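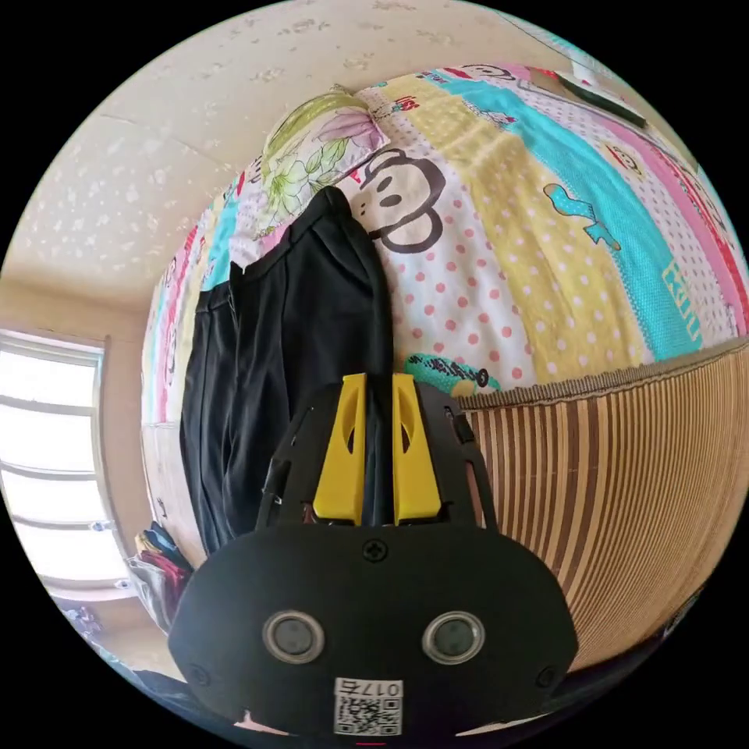
The Long Goodbye to a Pair of Black Pants

There is a school of thought that says you should own very few clothes and love every one of them. I have been a visiting student at this school for 7 years and have yet to pass the entrance exam. My bedroom holds a closet, a dresser, a chair that no longer works as a chair, and a bag by the door marked "donate" that has been by the door since a previous administration.

So when Muammer Kurtuluş agreed to come look at my wardrobe, I spent the evening before hiding the worst of it in the trunk of my car. Kurtuluş runs Perard, a two-room repair shop wedged between a tire place and a bakery, and he has mended other people's clothes for most of his adult life. He is not a decluttering guru. He finds the word upsetting.

"They want you to hold a sweater and ask it a question," he said, turning one of mine inside out. "I look at the elbow. The elbow has the answer."

The elbow, in this case, had bad news.

What Kurtuluş believes, and will tell you whether or not you have a bus to catch, is that most of us don't have too many clothes. We have too many clothes that are slightly broken. A button goes. A hem drops. The thing gets folded and put at the bottom of the pile to wait for a free afternoon, and then we buy another one, which loses its button on the same schedule. He calls this pile the hospital. Mine filled most of the bed.

I asked him what a fix costs these days. A hem at Perard starts at 7 dollars. A new lining for a winter coat can run to 198, at which point people tend to go quiet and stroke the coat. A few go home and think about it for a year. The coat is rarely improved by this.
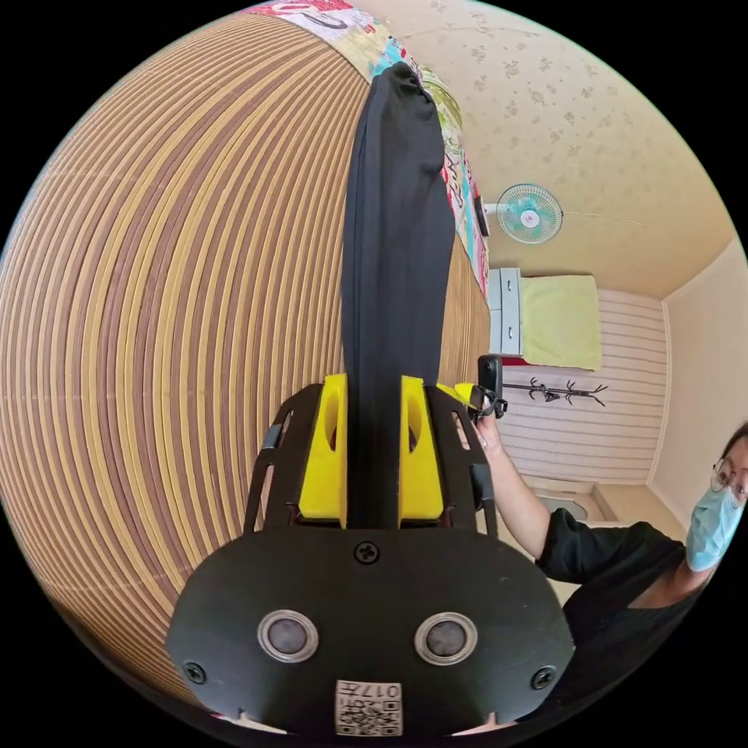

Black fabric, folded lengthwise, extending upward.

Black is the hard color, by the way. I had always thought of it as the easy one, the color you buy so as to never think again. Kurtuluş laid three of my black items side by side near the window and asked me to name them. One was green. One was the brown of weak coffee. The third was still black, and I had never worn it, owing to the waist.

His advice for black clothes is dull and I have followed it ever since. Wash them inside out in cold water. Wash them less. Keep them off the sunny end of the rail. Fold anything knitted, hang anything woven, and stop using the chair. I argued for the chair. He moved a pile from it to the floor, sat down, and waited for me to finish.

For a second opinion I called Doğukan Gündoğdu, who sorts secondhand clothing in a warehouse on the edge of town for a resale outfit named Vetero. Gündoğdu sees the other end of the business, the part after the bag finally leaves the door. In September alone, his line handled 2647 garments that needed nothing but a small repair, and he can recite the top offenders like a man reading out a rival team's lineup: zippers, side seams, the inner thigh of every pair of jeans ever made.

"People say sorry in the notes," he told me. They pin little pieces of paper to things. Sorry about the pocket. Sorry, loved this one. He once found a needle already threaded and stuck through a cuff, one stitch in.

He is less romantic than Kurtuluş about what deserves saving. A cheap T-shirt with a hole in the armpit is a rag with ambitions, he says, and should be allowed to get on with it. The ones worth the trouble are coats, wool, anything with a real lining, and pants that fit. He said "pants that fit" with feeling. I gather it is a wide problem.

I went home and bought a sewing kit from Brollar for more than I'd care to say, in a tin much nicer than my shirts. It came with 80 pins, of which I have already lost several to the rug and one to my heel. My mother-in-law, Ren, watched me sew on a single button over the course of an evening radio play and asked, kindly, if the shirt was for someone else.

The button has held. I have also hemmed one curtain and ruined one sock. The coat is at Perard, where the lining is being replaced at the full 198, and I did stroke it a little before I let go of the sleeve.

The donate bag is still by the door. I took two things out of it last night, and one of them needs a zipper.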